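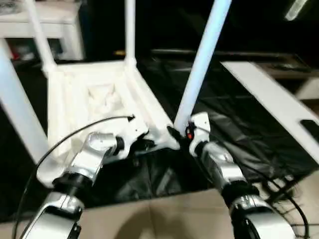
Automation in Assembly and Handling
Unit 6 handout: notes on the demonstration visit to Stutunlow, 10/21/21
Prepared by Corina Nistor. Read with the Unit 5 notes on grasp types.

6.1 Purpose of the visit

The visit covers two-arm handling of light moulded goods, using flat-pack and assembled plastic furniture as the work. Students should already be able to define payload, reach, repeatability and compliance. The demonstration was given by Darius Buzatu and Alina Olteanu of the handling section. Questions on safety went to Lăcrămioara Vasiliu, whose answers are summarised in 6.5.

6.2 Why a chair

A moulded chair weighs little and is well inside the payload of any arm of this class. The difficulty lies elsewhere. Points raised during the talk:

Legs are long compared with the width of the grip. A small error in angle at the base of a leg becomes a large error at the foot.

The seat is stiff where it is ribbed and flexible between ribs. Contact force should be applied on or next to a rib.

Matt white plastic gives few features for a vision system. Under a strong lamp the near surfaces wash out and edges are lost, while anything dark behind them loses detail in the other direction.

With the chair upside down, the underside of the seat and the roots of the legs can both be reached from one side. Buzatu recommended this position for any task involving the feet or the leg joints.

6.3 Division of work between the arms

The section uses the terms "holding arm" and "working arm". One arm grips a leg close to its base, where deflection is least. The other bears on the underside of the seat near the inner corner. The roles may be exchanged part way through a task, but only after both grippers have reported contact; otherwise the chair is free to turn about a single point.

Note that two arms gripping one rigid body form a closed chain. If each is controlled by position alone, any disagreement between them appears as internal force in the part. The usual remedy is to control one arm by position and allow the other some compliance. Olteanu gave 20 newtons as the limit on internal force in their own trials. Take this as a local working value — it is not a general rule and should not be quoted as one in coursework.

Cable routing was discussed at length. An external cable needs enough slack for full wrist rotation, and the slack then has to be kept away from the part. Legs pointing upwards are good at catching loops. The section plans its wrist movements to unwind after every cycle and does not allow more than one full turn in the same direction.

6.4 Tapered and round parts

The second half of the session dealt with parts that have no flat faces. Students tend to assume that a cylinder is the easy case.
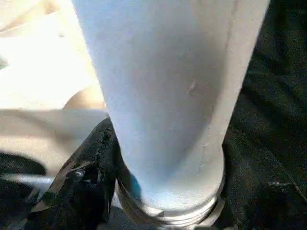
On a tapered body the finger pads meet a surface that is not parallel to them. Closing harder produces a component of force along the axis, and the part creeps towards its narrow end. Three responses were given: pivoting pads, a softer pad material, or a grip placed against a change in section such as a shoulder or a ring. The last costs nothing but depends on the part arriving the right way round.

Pad wear matters more here than on flat work. Contact is close to a line, so wear is concentrated in one strip. The section logs pad life in cycles and replaces at 2,000, or sooner if the holding test fails. The pair in the Skelamen log sheet (see the course folder) failed at 886, which Buzatu put down to mould release agent left on the parts.

6.5 Safety points

Visitors stay behind the marked line while drive power is on. Speed is limited to 200 mm per second during demonstrations. A stopped arm may still be holding a load. Vasiliu asked that this be repeated to every group: emergency stop removes drive power and does not by itself make the part safe to touch.

6.6 Work to hand in

(a) Sketch the closed chain formed by two arms and an inverted chair. Mark where internal force is carried.
(b) For a cone of half-angle 4 degrees, find the least coefficient of friction needed to prevent creep between two parallel pads. State your assumptions.
(c) In not more than one page, compare two-arm handling with one arm and a fixture. Use the Grerside figures from Unit 5 for fixture cost.

Hand in to Maricica Onu at the department office. Anyone who missed the visit should do (b) and (c) only and may join the repeat session in May.

Reading: Lungu course reader, chapters on grasp stability and on cooperative manipulation. The section on suction cups may be left out.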